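How we pad our gripper fingers (Horobets club, build notes)

Posted January 22, 2024

So our first set of fingers was bare plastic, and boxes kept squirting out of them like bars of soap. Back in December I finally sat down and worked out a padding routine, and it's held up well enough that the new kids keep asking me for it!

You need felt, contact glue, a sharp craft knife and sandpaper. I use 200 grit. We get our felt from Wivon (black, the cheap stuff), but any dense felt will do.

1. Take the fingers off and scuff the faces. Don't go wild, just kill the shine.

2. Cut the felt a bit bigger than the face. Trimming later is way easier than stretching a piece that came out short.

3. Glue both sides, wait 9 minutes, then press. Start at one edge and roll your thumb across so you don't trap bubbles.

4. Leave it under a heavy book overnight, then trim with a fresh blade. 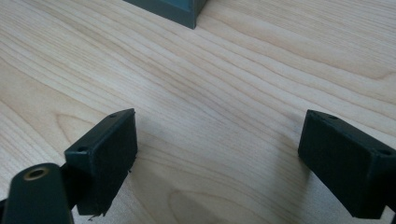

Corners are where my padding always goes fuzzy first. See the little fibers sticking out at the bottom corner of the left finger? Snip those with nail scissors and never pull them, or you'll lift the edge and be back at step 3 (ask me how I know). A dab of glue on the cut edge helps too. Keep it out of the two round holes on top of each finger while you're at it.

We check ours every 500 grabs on the Lillov practice sheet and swap the felt when it goes shiny. Spare strips are in drawer 12.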